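Welton Grain Set: notes for anyone thinking of using it

Status: read before you download
Maintainer: Wagner Barbosa
Licence: see the LICENCE file. The Drellunance tools are under their own terms and you should read those too.

What this is

Welton is the set of recordings we made while trialling the Drellunance scooping kit, a paid add-on sold for small tabletop arms. The kit is a wrist plate, a calibration routine and a policy that is supposed to handle loose dry food straight out of the box. We were asked whether it was worth renewing past the trial. This card covers the recordings first and our opinion of the kit second, though the two are hard to pull apart.

What's in it

There are 809 episodes, all on a tabletop with bowls of dry grain. Of those, 63 are flagged as bad and kept in a separate folder. Each episode has joint positions, gripper opening, a colour video stream and a short text label. There is no force data. The sales page says the policy "feels" the surface of the grain, and we found nothing in the logs that would let it do so. What it seems to do is drive down to a learned height and close. 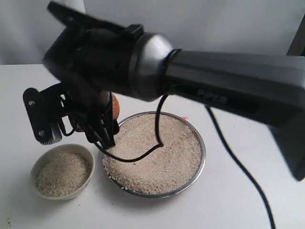 That works well enough while the fill level matches what the policy expects. Once the level drops, the fingers tend to close too high and come up with very little. We raised this with Barros, the reseller, and were told to recalibrate between runs. Recalibrating takes almost 4 minutes, so draw your own conclusions about throughput.

Known problems

Labels were typed by two people who did not agree on what "partial" means. Treat it as a loose category.

Cable position was not controlled. If you train on video, check that your model isn't picking up on where the cables lie.

Timestamps drift on the Monday sessions. The fix is in the tools folder, but it only corrects the video, so the joint log still needs shifting by hand.

Spilled grain was not always cleared between episodes.

What we would not use it for

Anything to do with portion weight. We didn't weigh what was moved, and the "success" flag comes from the kit's own software, which is generous. We also wouldn't use it to compare Drellunance with the Datlow kit, which we had for one afternoon in May and never set up properly.

Renewal

We have not renewed. The plate is solid and the calibration screen is easy to follow, but the policy is the part you pay for. If a later version reads contact in some form we can check, we'll run the same tests and add a second folder.

Corrections to Wagner through the issue tracker, please. Include the episode number.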